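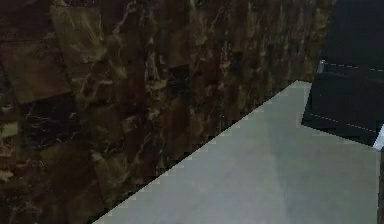
Golmont Table Manners Notes

A set of 1,000 short notes on how people greet, host and visit each other in the Golmont area. Each note describes one custom, in one to four sentences, with a label for the setting it belongs to.

What is in it

notes.csv has one row per note. The columns are id, setting, text, source and agreed.
Setting is one of home, street, shop, wedding, funeral or workplace.
Source is either interview or letter. 850 notes came from interviews and the rest from letters.
Agreed is yes if a second person from the same town confirmed the custom, no if they disputed it, and blank if we never asked.

How the notes were collected

Interviews were done in Golmont and Badawi, mostly in people's homes, and ended in November. Each person was asked the same 10 questions, starting with what a guest should bring and when a guest should leave. Answers were written down by hand, translated into English and shortened. Names and street addresses were removed.

Known problems

Badawi is thin on workplace notes. Most people we spoke to there were retired.
Older speakers and younger speakers often disagree about shoes, second helpings and whether to call before visiting. Both versions are kept as separate rows.
"Aunt" is used for any older woman in the family's circle. We did not try to sort out the actual relation.
Rows marked funeral should not be read as religious guidance.

Use

The notes are meant for language classes and for people moving to the area. Please don't present them as rules that everyone follows.

Versions

1.1 fixes the setting label on the tea notes, which were filed under shop.
1.0 was the first release.

Contact

Naima Samir maintains the file. Send corrections with the note id and the name of the town.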